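To: Avevdale Chamber Players list
Date: May 16, 2018
Subject: Re: parts for the October program

Thanks to everyone who answered so quickly. I have the string count now and will order parts this week.

The Patwary quintet is settled for the second half. The publisher sends the parts on loan, so please use soft pencil only and keep bowings light. Last year we were charged for two viola parts that came back with ink in them, and I would like to avoid that.
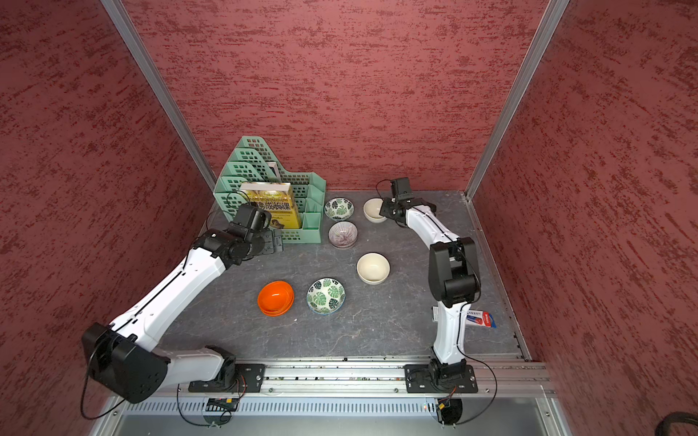

Amrit Penner wrote:
> Can we talk about the order before the parts go out? I would put
> the quintet first. The slow movement needs fresh ears, and the
> cellos will be tired after the serenade. Also, is the hall at
> Plalta still tuning the piano for us, or do we pay for that?

On the order: I see the point about the cellos, but the serenade uses all of us and the quintet uses five. If the quintet goes first, most of the group sits backstage for half an hour and walks on cold. I would rather keep the serenade first and take a longer intermission.

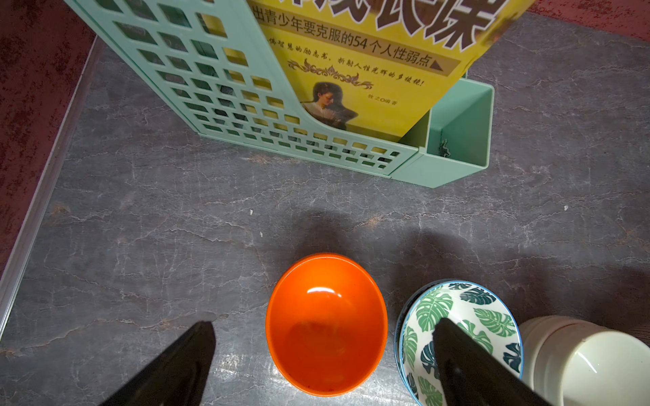 The piano is covered. Plalta tunes it the morning of the concert and it is part of the rental. What they do not cover is moving it - if we want it off the stage for the serenade, we have to do that ourselves, and the lid has to be down and locked.

Seating is the other question. The hall holds some 500 people with the balcony open. We have never filled that, so I have asked for the balcony to stay closed unless sales pick up in September. 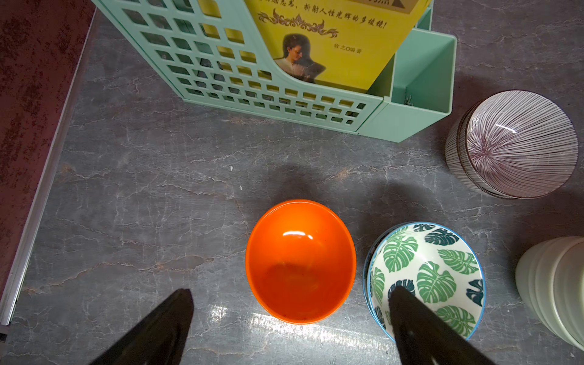
Orange bowl and leaf-pattern bowl on the marble top.

First full rehearsal is at the Potar Street church, 8 p.m., side door. Sectionals before that are up to each section. Second violins, please agree on fingerings in the trio before you come, as we lost a lot of time on it last spring. 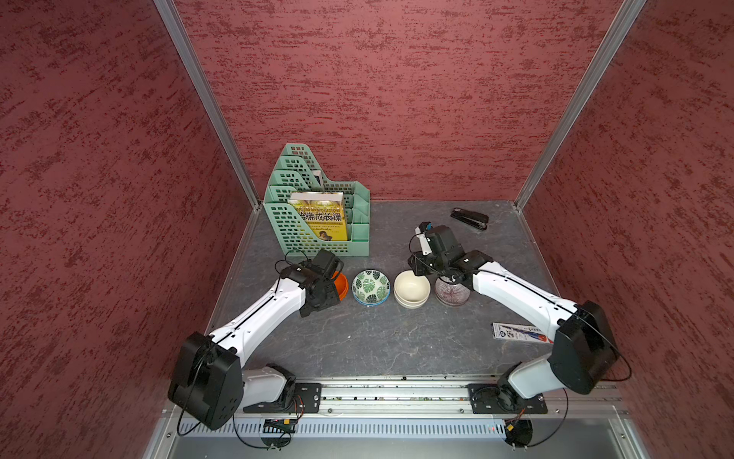
The reception afterward still needs a plan. Plalta lets us use the lobby but supplies nothing except tables, so we bring the food and the dishes. A bright orange bowl like the one on the gray table would do fine for nuts or fruit, and it would be easy to find again when we pack up. Please put your name on the bottom of anything you lend.

Amrit, if you still feel strongly about the order, write to me before the parts arrive and I will put it to the list.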